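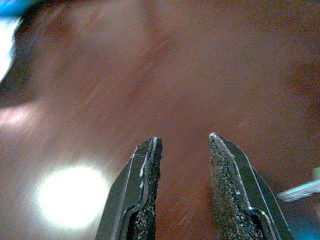
The table, reddish-brown wood. Empty your pockets onto it first.

How to set up a key wall with suction hooks

Ours took one evening in November. No drill, no screws. If your keys live in a bowl, under the mail, in yesterday's coat — do this.

What you need

Suction hooks, the round kind with a little metal hook under the disc. A smooth panel or wall. Rubbing alcohol, a cloth, a tape measure, painter's tape. Mine came in a Brotari pack, any will do if the cup is soft. Stiff old cups won't hold, toss them.

Step 1. Sort

Everything with a key on it goes on the table. House, shed, bike lock, work badge. Then the mystery keys. Try each one in every lock you own. No match after that, put it in an envelope, write the month on it, shove it in a drawer. Don't hang mystery keys, they take over.

Step 2. Clean the wall

Alcohol on the cloth, wipe the whole strip. Let it dry. Wipe again with the dry side. I skipped this the first time and two hooks were on the floor by breakfast.

Step 3. Mark the row

Run painter's tape along where the hooks go. I put mine 71 inches off the floor in the hallway at Indley Street, which is high, but we have a toddler. Go lower if you don't. Leave 2 inches between discs, more if you own fat key rings.

Step 4. Press and wait

Push the middle of the disc hard, hold it, let go. Then leave them alone overnight. Really. Hang nothing untill morning.
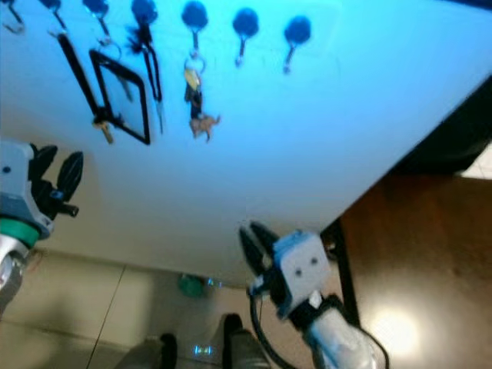

Step 5. Hang by shape

Long straps and lanyards at one end so they hang clear. Badge holders next to those. Short key rings after that, and leave a couple of hooks free at the far end for guests and whatever comes home in a pocket. One ring per hook. Two if they're tiny.

Charms are worth it — you can grab the right set without reading labels. A small dog, a tassel, anything with its own outline.

If a hook drops

Peel it off, rinse the cup in warm water, dry it, press again. Textured paint wont ever hold. Stick up a smooth panel first and put the hooks on that. Heavy bunches, over 2 pounds or so, belong on a real screw hook.

Check the row every month or so, push each disc again. Takes no time.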